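Office Equipment Forum
Board: Printers, Copiers and Supplies
Thread: Waste toner bottle reported full immediately after replacement

M_Zabala_Facilities
Good morning to all members. I am responsible for print services at a regional administrative office with 12 departmental devices under a single supply agreement. Nine of these are Borix color multifunction units, and they have given little trouble until now.

On 2 of the Borix units, the panel continues to report that the waste toner bottle is full after a new bottle has been fitted. The bottles are compatible items supplied by Skendari under our agreement. The message clears when the power is cycled, returns after a short run of pages, and then prevents further printing. I have confirmed that the bottles are seated and that the front cover closes completely.

I should be grateful for advice on two matters. The first is whether the fault is likely to lie with the bottle or with the sensor. The second is whether the office may reasonably request credit for the bottles before a technician has attended.

Regards,
Macarena Zabala

tonerdesk_ray
Welcome to the board. The waste sensor on this type of machine is optical. It reads through a small clear window molded into the neck of the bottle. If the window is cloudy, or if there is toner dust on the sensor opposite it, the machine will conclude that the bottle is full. Please compare the window on a new bottle with the window on one that was accepted without difficulty.

I would also recommend that you open the waste compartment and clean the sensor with a dry, lint-free cloth. Compressed air should not be used inside the compartment.

county_print_office
I must disagree in part with the previous reply. Our office has had the same message on three occasions, and the sensor was clean each time. The cause was the bottle itself. The neck of the compatible part was slightly short, and the bottle did not press the detection switch far enough. A bottle may look fully seated and still fail to engage the switch.

My recommendation is to fit one original manufacturer's bottle as a test. If the message does not return, the matter is settled and the supplier should be notified in writing.

tonerdesk_ray
That is a fair point, although the switch and the window are separate checks. A bottle that does not reach the switch normally produces a "not installed" message. The original post describes a "full" message. I would not place an order for original parts on the strength of this thread alone.

county_print_office
On our firmware both conditions produced the same message. Members should not assume that the wording on the panel is exact.

halvorsen_supply
I write as a reseller, though I have no connection with Skendari. On the question of credit, most supply agreements treat a waste bottle as a consumable with a claim period that begins on delivery. The office should not wait for the technician before giving notice. A short written notice protects the claim, and the technician's report may follow when it is available.

The notice should state the part number, the lot number printed on the carton, the device serial number, and the page count at the time of the message. Please keep the bottles and do not empty them. An emptied bottle is generally refused.

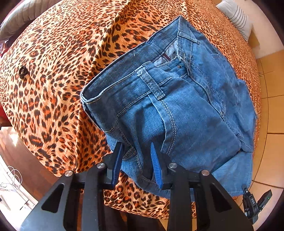
Can a full waste toner bottle be emptied and put back into the machine?
It should be replaced with a new one, as fine toner left in the neck can spill into the compartment and cover the sensor.

halvorsen_supply
The question and answer above are taken from the supplies notes kept by our service counter. I include them here so that the guidance is in one place.

pagecount_admin
May I add a practical matter. Before replacing anything, print the supplies status page from each device. On some units the waste counter is stored in memory and is reset only when the machine detects removal and insertion in the correct order. The device must be powered on, the cover opened, the old bottle withdrawn, and the new one inserted only after the panel requests it. If the bottle is exchanged with the power off, the counter may keep its previous value.

We issued a one-page instruction to staff on this subject in September, and the number of calls to our help line fell considerably.

clerk_of_forms
Our experience with Clellska bottles in the same series has been satisfactory. We ordered a small lot first and tested one on each floor before committing to a larger quantity. I mention this only for comparison. I do not suggest that one supplier is better than another in every case.

county_print_office
With respect, one satisfactory lot does not establish very much. Our difficulties appeared in the second lot from a supplier whose first lot had been without fault. I continue to hold that original parts are the prudent choice for any item that a sensor must read. The savings on a waste bottle are small when compared with the cost of a service visit.

halvorsen_supply
That may be true for a single office with few devices. For larger fleets the difference in price is considerable, and the failure rate we see on compatible waste bottles is low. I would agree that transfer belts and fusers are a different matter.

M_Zabala_Facilities
I thank all members for their attention. I have now carried out the following.

The sensor was cleaned on both units. On the first, the message did not return, and the device has since printed 500 pages without interruption. On the second, the message returned almost at once. I then borrowed an original bottle from another department and fitted it with the power on, in the order described by pagecount_admin. The message cleared and has not come back.

I compared the two bottles side by side. The window on the compatible bottle is visibly cloudier. The necks appear to be the same length, although I did not have a suitable gauge and would not wish to rely on this.

Written notice has been sent to Skendari with the lot number and the serial numbers — the bottles have been retained in their cartons.

tonerdesk_ray
Thank you for reporting back. The cloudy window would account for the second unit. I would check the remaining stock from that lot before it is distributed.

county_print_office
I am pleased that the devices are in service. I would note that the original part was the one that cleared the second unit. It would also be useful to know whether the first unit remains clear once the bottle begins to fill.

pagecount_admin
As the second unit received a different bottle and a different procedure at the same time, it is not possible to say which of them resolved the fault. If the office is willing, the compatible bottle could be refitted with the power on. I recognize that this may not be convenient during working hours.

M_Zabala_Facilities
The point is accepted. I shall make the test when the device is next free and will post the result in this thread. The supplier has acknowledged the notice and has asked for photographs of the necks of the bottles.

moderator_aranda
This thread has been moved from General Hardware to Printers, Copiers and Supplies. Members with the same message on other models are asked to open a separate thread and to state the model and firmware version in the title. The Aranda series has its own board, as the waste compartment on those units is of a different design.

Last reply: February 2026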